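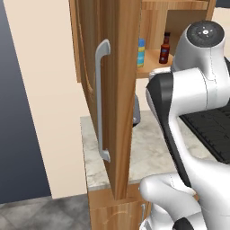 About us

Hi, I'm Rokeya Siriwardena, and if you've landed on this page you've probably either seen Plulov open a pantry at a trade day or you've heard about the door. Most people have heard about the door! So I'm going to do the normal company bit first and then tell you the door story properly, because the version going round has us demolishing an entire kitchen and we only demolished some of it.

Claltivis is a small robotics company. We write the software that lets a robot arm do ordinary kitchen jobs for people who have trouble reaching, gripping or standing for long: opening cupboards, getting things down off a shelf, putting them on the bench, putting them away again. The software is called Plulov. It runs on arms other people build, and I'm very happy to leave it that way (I once spent a whole winter repairing a wrist joint and I'd rather not do that again).

There are five of us. I started the company at my own kitchen table with Roel Van Beek. Roel looks after how the arm moves. Nurhan Güler does everything to do with force and touch. Tshepo Msimang builds our simulated kitchens, down to the groove in the cupboard fronts, and he's fussy about bottles. Fitriani Halim runs trials and safety, and has the final say on whether anything gets switched on near a person. That last part is newer than it should be. Read on.

How we work

Nearly everything Plulov learns, it learns in simulation. Ours is called Zekedus and it's really just a big pile of pretend kitchens: timber cupboards, marble benchtops, tiled floors, shelves with a couple of bottles on them, and a white arm parked in the middle of it all trying to be useful. We can move the handle, change the lighting, swap what's on the bench and run the whole thing again overnight while we're asleep. No plates get broken and the neighbours don't complain.

When something works well enough in Zekedus we take it across to our trial kitchen in the Hägglund building, a real one with a real sink and a fridge that hums. That's where the door comes in.

The door

It was July. We'd been working for ages on tall cupboard doors with long bar handles, the kind you can get your whole hand around. They're lovely for people and they should be lovely for robots too, because there's so much handle to aim at. In Zekedus we'd done 1533 openings of that style of door in the final round and the results were so good that Roel printed the graph and stuck it on the fridge.

On the first morning at Hägglund the arm went to the door, closed its fingers on the handle, pulled, and swung the door open in a beautiful smooth arc. We all cheered. And then it kept going. The hinge had reached its stop and the arm hadn't noticed, so it leaned on that door harder and harder until the top hinge pulled out of the cupboard with a noise I can still do an impression of. The door twisted, the bottom hinge went as well, and Plulov was left holding a pantry door out in front of it like a very large menu. A jar of chickpeas came down with it and smashed on the tiles.

Everyone was behind the tape and no one was hurt. I'd love to say that was good planning. Partly it was. But I'd walked up to that bench a few minutes earlier to straighten a mug, with the arm powered, and if I'd done it later I'd have been standing right where the door ended up. I think about that a fair bit.

The stop button worked, by the way. It was on the wall by the light switch, so it took a few steps to reach, and in those few steps the second hinge let go.

What had gone wrong

There were two faults and they'd been hiding behind each other.

The first was in Zekedus. Our simulated hinges had an angle limit, but it was a soft one. When a door got to the end of its travel it gave a little, sort of like pushing on a mattress. The arm had learned that the end of an opening feels spongy and that you can push into the spongy bit without anything bad happening. A real hinge gives you almost nothing and then it gives you all the screws at once.

The second was ours too. We had a force limit on the arm, and it was set up to ignore short spikes, so the arm wouldn't freeze every time it bumped a handle. Fair enough. Except whoever wrote it (me, it was me) restarted the timer each time the reading dipped, even by a whisker. The arm was trembling slightly as it strained, the reading dipped every time it trembled, and the limit never tripped. In the log it looked like a string of harmless little bumps.

Tshepo went back through the simulated runs with a sensible limit switched on and found that 271 of them should have been stopped. They'd all been marked as successes. The door was open, and an open door was the only thing we'd asked about.

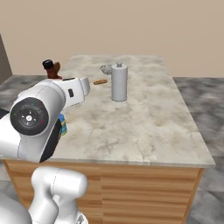
Nurhan Güler reckons the graph on the fridge did more damage than the timer. We'd all stopped looking at individual runs by then, Nurhan says, and if any of us had sat down and watched ten of them in a row we'd have seen the arm shoving at a door that was already as open as it was ever going to be. I argued about this for a while (it was my timer, I felt I should get the credit) but I've come around.

So now we watch runs. Each of us takes a batch with our morning coffee. It's pretty dull and it has already caught a bottle being put down too hard and an arm that brushed the bench edge on its way past a canister. Neither would have shown up in a pass rate.

What we changed

Hinges first. Tshepo rebuilt them in Zekedus with a hard stop, and he also added doors that stick, doors that sag and doors with one dodgy screw, copied from his own flat. Plulov's score on tall doors fell off a cliff the same afternoon. It took us months to get it back and the new version opens doors more slowly. If you've seen an older clip and you're wondering why ours looks lazier these days, that's why, and we're leaving it.

The force limit no longer has a timer that can be restarted. It adds up how much pushing has gone on, and when it's had enough the arm lets go of the handle and backs away. Letting go was a surprisingly long conversation. Roel wanted the arm to hold still, so that a heavy door couldn't swing back on anyone. Fitriani wanted the fingers open, because a person can deal with a loose door and can't do much about a clamped one. We tried both on a test rig, 219 times all up, and ended up with fingers opening slowly while the arm holds its place, then the retreat.

The stop button now lives in your hand. There's one on a cord for whoever is nearest and another for whoever is running the trial. The wall one's still there as well.

And we don't go past the tape while the arm is powered, for mugs or for anything else. That rule has my name on it. Literally, Roel made a label.

Where we're up to

Since the new hinges went in we've done 518 openings on real doors at Hägglund. All of the doors are still attached. The arm has given up and backed off plenty of times, mostly on one corner cupboard that I can't open properly either, and we count every one of those as the software doing its job.

We're still bad at a few things. Sliding doors confuse it. Anything with a push-to-open catch is hopeless at the moment, please don't ask. We haven't put Plulov in anyone's home and won't until Fitriani signs it off, and she's in no hurry.

If you work with arms yourself and want the full write-up of the fault, logs and all, send us a note and we'll share it. I've had some good chats with other teams that way, including a couple who went and checked their own hinges the same day. And if you're a person who'd use something like this in your own kitchen, we'd especially love to hear which cupboard annoys you most. Tshepo will build it.

The old door is leaning against the wall in our office, handle and all. Come by and have a look if you're nearby, we'll put the kettle on.

Rokeya
Page last updated 21 January 2019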